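The stand from Stidis, and how it goes together

I wanted a stand for a long time before I bought one. In our flat in Hetcombe every lamp and every plant pot stands on the floor or on a chair, and my back is tired of bending. So in April I ordered the stand from Stidis. It is a plain white thing with a heavy look, and the parcel was 31 centimetres wide, which I know because I measured the hall cupboard first.

The instructions are one sheet of paper with drawings and almost no words. I like this in principle, because English instructions are sometimes difficult for me, but the drawings are very small. My advice is to put all the parts on a table before you begin, and to put a cloth on the table. The plastic slides on bare wood and it also gets marked easily. A dark cloth is best, for the parts are white and you see them at once.

The base has a flat part with ribs, like a triangle, and there is a round place at one corner. The pole goes there. It stands upright, and you must keep it straight while you turn it. If it leans even a little, the thread catches on one side and you think it is tight when it is not. I made this mistake with the bathroom shelf from Kallio two years ago, and that one still moves when you touch it.

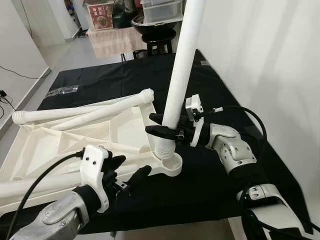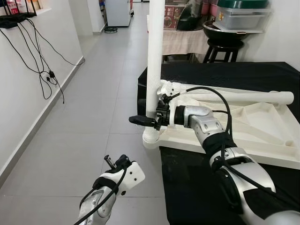 Under a comment I left on the shop page, Deltadness wrote back that I should always turn the pole backwards first, until I feel a small click, and only then forwards. I had never heard of this. I tried it with the lid of a jam jar, to understand what was meant, and yes, there is a small drop when the two threads meet. After this you can turn with two fingers. Deltadness also thinks that oil on the thread is a bad idea with plastic, and that a bit of dry soap is enough. I have not tried the soap.

Some other notes, for anyone who has the same stand. The sheet says the work takes 15 minutes. For me it was longer, and I stopped once for tea. Do not throw away the bag until the end, as small pieces like to stay in the corners. Hold the pole low, near the thread, and not high up where it wants to swing. And look at the ceiling before you lift anything, especially if your lamp hangs as low as ours does.

I have not decided what will go on the stand. My first idea was the fern, but the fern is wide and the cat sleeps under it. Maybe the reading lamp, if the cable is long enough to reach the socket behind the sofa. I will measure it this evening.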